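We use cookies to improve your experience. By continuing to browse you agree to our cookie policy. Accept / Manage preferences

Some notes on the pose estimator rewrite in Setier, our perception and planning stack for belt work. Mostly for people who asked why the April branch was dropped.

The old pipeline did plane fit, cluster, then ICP against a CAD mesh. Fine on cast parts with texture. On matte black parts the depth return drops out in patches and ICP settles wherever it likes.

First symptom was yaw. Position was good to a couple of millimeters, yaw jumped by 90 degrees between consecutive estimates. The planner treated each jump as a new target and threw away its trajectory.

Yoon-hee Ha logged 1,345 estimates over one weekend and plotted yaw error. Four clean peaks. A symmetry problem, and we had been tuning noise filters against it for weeks.

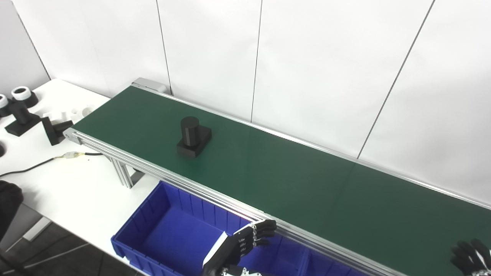 Symmetry is now declared per part, in the part file, and the estimator reports a pose class instead of a single pose. The planner picks whichever member of the class is cheapest to reach from the current hand pose. Take the black part on the green belt: an upright cylinder on a wider square base. The cylinder gives you nothing for yaw. The base gives you yaw modulo 90. The seam on the cylinder would break the tie in principle, but it is too faint to trust, so the part file says fourfold and we leave it there.

Consequence for tracking: the filter state carries yaw modulo the symmetry order. Innovation is wrapped before the update. If you wrap after, you get a slow drift toward the boundary and then a flip. Ask me how long that took to find.

Belt segmentation is simpler than it was. We stopped fitting a plane to live depth and use the calibrated belt plane from the Clidside config. Anything more than 19 mm above it is a candidate. Thin parts need their own threshold, still open.

Planning side. Han-gyeol Woo replaced the fixed approach vector with a small set sampled per pose class, 40 candidates, pruned by a hand collision check against the rail and belt surface before any IK is run. Pruning first cut median plan time to almost 100 ms.

The collision model of the hand is still convex hulls per link. Too fat between the fingers. It rejects grasps that are fine - I would rather have that than the reverse, but it costs us on short parts.

Replay tool: every estimate is now stored with the config hash and the part file revision. You can rerun a log against a different symmetry declaration without touching hardware. Bendik Hellström wrote this and it has been more useful than the estimator itself.

Not done: parts lying on their side. The symmetry group changes with the resting face and the part file has no way to say so. Proposal is one entry per stable face. Ga-eun Na has a draft, comments welcome before it gets merged.

Get new posts by email. Enter your address to subscribe. You can unsubscribe at any time.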